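Shop > Small Things > Earbuds > Plolari open-lid earbuds

3 min read

I've sold a lot of earbuds over the years and lost nearly as many of my own, so I'm fussy about cases. A case has to open easily, sit nicely in a pocket and be easy to spot at the bottom of a bag. My last pair, from Jovell, came in a black case and I was forever tipping out my rucksack to find it!
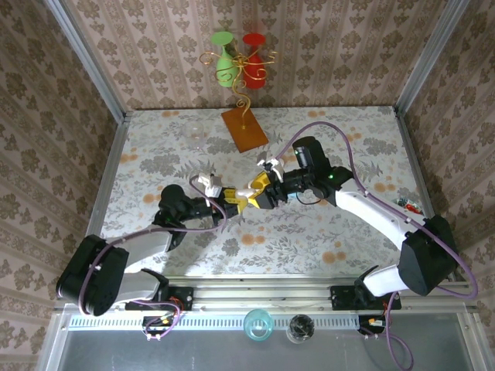 So when Efe Balogun at Koltport rang me in August to say the Plolaris were coming in a proper colour, I ordered three boxes before she'd finished talking. I've carried a pair every day since (train, garden, washing up) and I'm very fond of them.

The case is a pale sky blue with a flip-up lid and rounded corners – no sharp bits to catch on a coat lining. The earbuds are light blue too, and each one has its own moulded hollow.

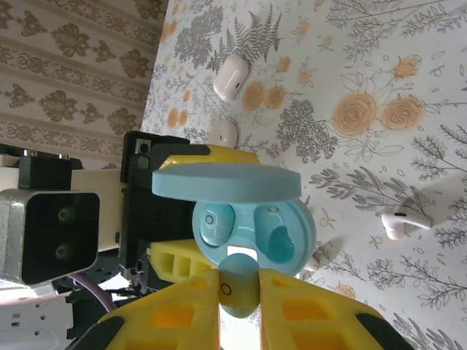
Getting them out takes a bit of practice if you've big thumbs like mine. I pinch the bud by its fat end and roll it towards me. Ifeanyi Osagie, who does our Saturdays, just tips the case over and catches them, but I wouldn't do that over a drain.

The hollows do gather pocket fluff. A dry cotton bud sorts it, and I give mine a going over whenever I think of it.

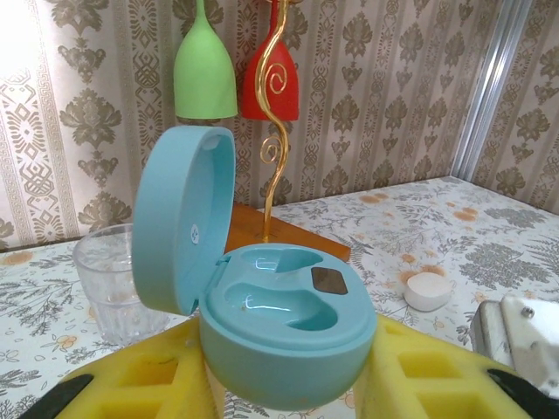 What you get

Charging case, light blue
One pair of earbuds, light blue
Short charging lead
Spare tips in a paper bag

Price is 1,510 Plolari points or ask at the counter. Returns within 11 days, please, with the tips unused.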